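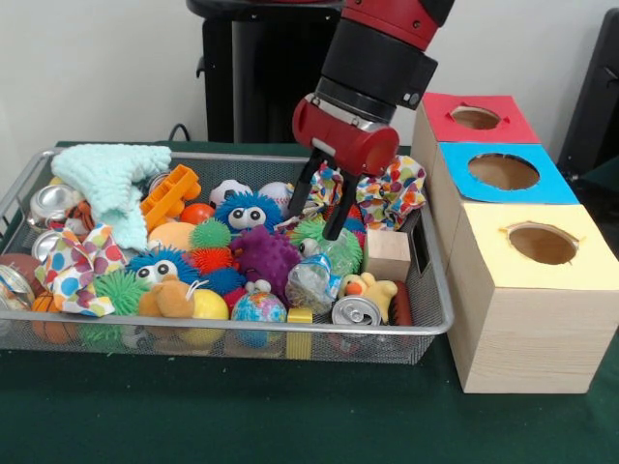 Jaleo Pattern Notes, read me first

Welcome, and thank you for stopping by! Jaleo is a listing of 1653 surface patterns shown by independent designers at the Ekumthorpe print fair, put together so that students and small studios can look up who made what without digging through a shoebox of old flyers (mine is a very full shoebox).

What's in the folder
patterns.csv – one row per pattern, with designer, collection name, main motif and repeat type
designers.csv – 233 designers, with the town they work from and a website if they gave us one
colors.csv – up to five main colors per pattern, named by eye, so please be kind about "dusty coral"

The motif labels were done by Silvana Medeiros and me over a good many evenings in May. Florals are well covered, geometrics a bit less so, and holiday prints are thin. Half-drop and brick repeats do get mixed up in the older rows. If you spot one, write to me and I'll fix it.

There are no pattern files in the folder, only words about them. The artwork belongs to the designers, so for licensing please go to them directly.

Rows from the Plattner hall were added on 26th July. Booth numbers are still missing for 405 patterns.

You can open everything in Listby or any spreadsheet.

Ánh Lương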